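Questions about the Lolport open day

When is it?
Sunday, from two o'clock. The door closes when the last group goes in, so please do not come at the last minute.

How many people are in one group?
Eight. We tried bigger groups in June and the people at the back saw only shoulders.

What will I see?
The work as we do it on a usual day. A table is set with small things from a home, and the hand-held grippers are used to pick them up and put them in the box. The explanation is given at the table, so you can ask in the middle.

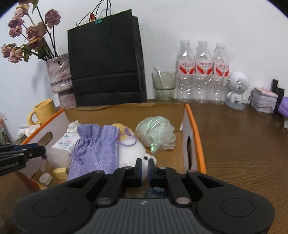
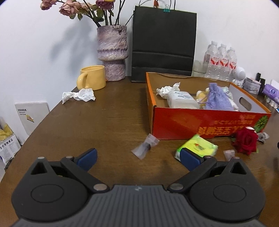

Benkirane wrote to us after the June visit that the talk at the table was too fast for him, and that he wanted more time to try the grip with his own hand. We agree with this — the talk is now shorter, and each visit takes 35 minutes.

Can I hold a gripper myself?
Yes, after the demonstration. Close the fingers slowly and start with something soft, it is easier.

Can children come?
Yes, with an adult. Small hands may need help with the tool.

Do I need to reserve?
Yes. Write to Naima Helmy and tell her how many persons you are. If your plan changes, please write again — there is a waiting list.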